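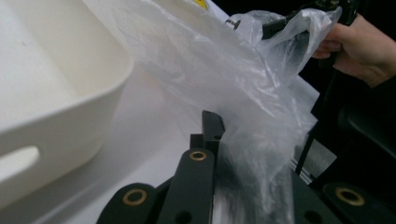 3.2 What households keep, and why

The most striking result of our interviews in Drirville and Stellau is how much thought people give to things that most waste surveys record as rubbish. We visited 72 homes over one winter and asked each household to talk us through the kitchen, cupboard by cupboard. Carrier bags, produce bags, jam jars and takeaway tubs all came up again and again, and the talk they prompted was richer than we had dared to hope!

Following Luangrath and Mendis, we separate "holding" (keeping an item with no set purpose) from "assigning" (giving it a job). In Stellau, 31 households had assigned at least one kind of thin plastic bag to a regular task, most often lining a small bin or covering bread. Holding was more common in Drirville, where kitchens are larger and the weekly collection falls on a Saturday. Several people there laughed when they opened a drawer and saw how full it was — and then closed it again without taking anything out.

Harder items followed a different path. Baskets, tubs and serving tools were seldom described as "kept" at all, even when they had not been used for years. They were simply part of the kitchen. Bags, by contrast, had to earn their place each time the drawer was tidied. Figure 3 places the two classes of item side by side, and the contrast in how they take up space is a large part of the story: a bag has no settled shape, so it is pushed into gaps, forgotten and found again.

This matters for how reuse is measured. A diary that runs for 30 days will catch the assigned bags very well and miss nearly all the held ones, some of which sit untouched from one spring to the next. We think the held items deserve far more attention than they have had so far.

Figure 3. Rigid and soft plastic household items: a basket holding a serving spoon, and a clear bag.
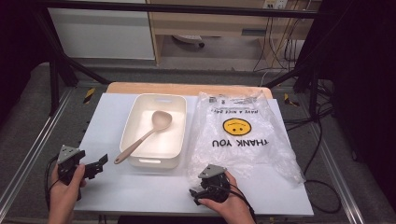

3.3 Differences between the two towns

Household size explained less than we expected. Storage space and the timing of collections both mattered more, and we take them in turn.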